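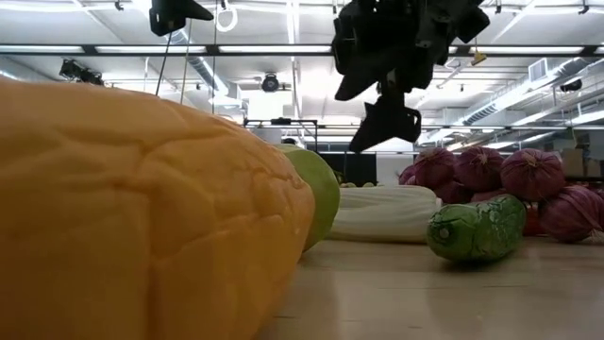 第46期 · 第7页

蔬菜桌上的小课堂:它们到底是植物的哪一部分?

小朋友们好呀!我又来啦。这一期我想跟你们聊聊菜,对,就是你们吃饭时偷偷拨到碗边上的那些菜(别以为我不知道,我小时候也这么干过,而且技术比你们好得多)。

先问你们一个问题:你吃一口菜的时候,吃到的是植物的哪里?是叶子?是根?是果实?还是别的什么?我第一次被问到这个问题的时候,嘴里正嚼着一块黄瓜,愣了好半天,嚼也不是,咽也不是。所以今天我们就把桌上的菜一样一样认过去,认完了你就可以去考你爸爸妈妈啦!

一、洋葱:穿了好多层衣服的家伙

先说紫红色的洋葱,因为我最喜欢它,也最怕它。桌子右边堆着一小堆呢,你看它们的皮,上面有一条一条细细的浅色纹路,从一头跑到另一头,像有人拿很细很细的笔画上去的。

很多小朋友以为洋葱是根,它长在土里嘛,好像很有道理。可是洋葱真正的根是底下那一小撮像胡子一样的须须。你再找找看,有一个洋葱正好把须须朝着我们,颜色淡淡的。还有一个大个儿的,头顶附近那一撮像颗小星星,黄褐色的,我觉得特别可爱。

那我们吃的一圈一圈是什么呢?是叶子!准确地说,是叶子最下面的那一段,变得又厚又多汁,一层包着一层,里面存着糖和水。科学家把这种东西叫“鳞茎”。中间有一块很短很短的茎,叶子都长在它上面,须根从它下面钻出来。最外面那层薄薄脆脆的皮,也是叶子变的,干了以后就像一件雨衣,把里面的水分守住。

洋葱还有一个尖尖的头,干了以后是稻草的颜色。它长在地里的时候,绿叶子就是从这一头伸出去的,又细又长,里面是空的,有点像大葱。等叶子倒下来、变黄了,农民伯伯就知道可以收啦。

好,现在说说我为什么怕它。切洋葱会流眼泪!洋葱平时很老实,放在那里一点事都没有。可是刀一切下去,里面的小房间(就是细胞)破了,两种原来分开住的东西碰到了一起,变出一种会飞的气体。气体飞进你的眼睛,眼睛说:“哎呀不行,快冲掉它!”眼泪就哗哗地来了。所以你哭不是因为难过,是眼睛在给自己洗澡。

我试过好几种办法。把洋葱先放进冰箱冷一会儿,有用!冷的时候那种气体跑得慢。请大人用一把锋利的刀,也有用。我还试过含一口水再切,结果一打喷嚏,水全喷在墙上了,这个办法我就不推荐了。

二、黄瓜样子的它:果实藏在菜里

洋葱旁边躺着一根深绿色的,样子像黄瓜,朝着我们的那一头圆圆的,上面有个浅褐色的小圆疤。

这个小圆疤可是个大线索!瓜类是长在藤上的,果实靠一根小柄跟藤连在一起,水和养分都从那里送进来。摘下来以后,连接的地方就会留下一个疤,跟你的肚脐眼是一个道理。你下次去菜市场,可以给每一种瓜找肚脐眼,我保证很好玩。

黄瓜是果实。“什么?它又不甜!”我知道你会这么说。植物学里的果实跟甜不甜没关系。花开过以后,花里面一个叫“子房”的地方慢慢长大,里面包着种子,这就是果实。你把黄瓜切开,中间是不是有一排一排的小籽?有籽,又是从花变来的,那就是果实。

这样算下来,番茄是果实,茄子是果实,辣椒也是果实,南瓜、冬瓜、丝瓜统统都是。它们平时混在菜里面,我们也就跟着叫它们菜了。厨房里的人按味道来分,植物学家按它怎么长出来的来分,两边都没错,各有各的用处。

黄瓜皮上有时候会有一块一块发白的地方,小朋友看见了常常问我是不是坏了。白白的可能是瓜自己长出来的一层薄薄的蜡粉,也可能是长的时候靠着地面、少晒了太阳。到底是哪一种,得拿在手里看。要是摸起来软塌塌、滑溜溜的,那就别吃了,去告诉大人。

三、像大白菜的那一棵:一大包叶子

再往后面看,有一棵长长的、白里透着一点淡绿的菜,横着躺在那儿,看起来很像大白菜。右边那一头平平的,像是切过的样子。

大白菜我们吃的是叶子,这个大家都猜得到。可是你知道它为什么是白的吗?叶子要晒到太阳才会变绿,因为绿色的叶绿素要有光才做得出来。大白菜长大的时候,叶子一片一片往里抱,抱得紧紧的,里面的叶子晒不到太阳,就变得白白的、黄黄的,吃起来也更嫩更甜。外面的叶子替它们把太阳都晒了,所以外面最绿,也最硬。

菜帮子上有一道一道长长的棱,你用手指摸摸看,鼓起来的。那里面是叶子的“水管”和“骨架”,水从根那边上来,顺着它们一直送到叶子边上。

我们来做个小实验吧!找一片大白菜的叶子,请大人帮你把下面切整齐,再找一个杯子,倒200毫升水,滴几滴食用色素,红的蓝的都行。把叶子插进去,放一个晚上。第二天早上起来看,颜色顺着叶子爬上去啦!我第一次做的时候,半夜爬起来看了三回,所以第二天上课困得不行。你们还是乖乖睡觉吧。

四、左边那个黄橙橙、皱巴巴的大家伙

好了好了,我知道你们早就等不及了,一开始就盯着它看,对不对?

它又大又黄又橙,圆圆的一头朝着中间,身上有一道深深的沟,旁边还有好多小皱纹,有的地方鼓起来,像一个个小枕头。它到底叫什么,我在这里先不说,我想请你当一回小侦探。

小侦探认东西,可不是看一眼就大声喊答案的。我自己有一套办法,讲给你们听。先看颜色,再看皮是光的还是皱的。然后找有没有柄,有没有疤,有没有肚脐眼。能拿到手里的话,就掂一掂重不重,按一按软不软,凑近闻一闻。最后请大人切开,看看里面有没有籽。每多知道一点,答案就少几个,剩下的那个多半就是啦。

光靠看,我们已经知道了颜色和皱纹,还知道右上边靠近头上的地方颜色深一点,有小坑坑。剩下的还不够。你猜它是什么?把你的猜想和理由写下来,理由比答案重要哦。理由写得清楚,猜错了也给你鼓掌!

在它圆头的后面,还藏着一个浅绿色的、滑滑的圆东西,只露出一点点上面和右边。这个更难猜,厉害的小朋友可以两个一起挑战。

五、叶子、果实、根,还有谁?

我们今天认了叶子(大白菜和洋葱,没想到吧,它们俩是一队的),认了果实(黄瓜)。那还有别的吗?有的有的!

胡萝卜和红薯,我们吃的是根。土豆也长在土里,可它是茎,你看它身上那些小坑,叫“芽眼”,春天会从里面冒出芽来,根上可不会长这种东西。西兰花我们吃的是花,准确地说是一大把还没来得及开的小花苞,要是不摘它,它会开出黄色的小花,很漂亮的。豌豆呢,我们吃的是种子。藕是茎,很多人都猜错,我妈妈到现在还不相信我。

你家今天晚饭吃什么菜?吃之前先问一问自己:这是植物的哪一部分?我保证你会吃得比平时慢,也会吃得比平时多(你妈妈会感谢我的)。

六、动手时间

找一张纸,画五个格子,分别写上:根、茎、叶、花、果实和种子。接下来的一个星期,每吃到一种菜,就把它画进格子里。不会画的写名字也行,不会写的字可以用拼音。

另外,如果家里有冒了绿芽的洋葱,先别急着扔,跟大人商量一下,把它放在一个小瓶子口上,瓶子里装水,水刚刚碰到须根就好,别把整个洋葱泡进去,会烂掉的,还很臭(我闻过,别问了)。放在窗台上,隔两天换一次水,你就能看见白白的新根一条一条往下长。每天拿尺子量一量,记在本子上。

上一期问大家的“豆子泡了水为什么会变胖”,答案写在第60页,去对一对吧。下一期我想讲讲香蕉,它身上的小秘密也不少,到时候见!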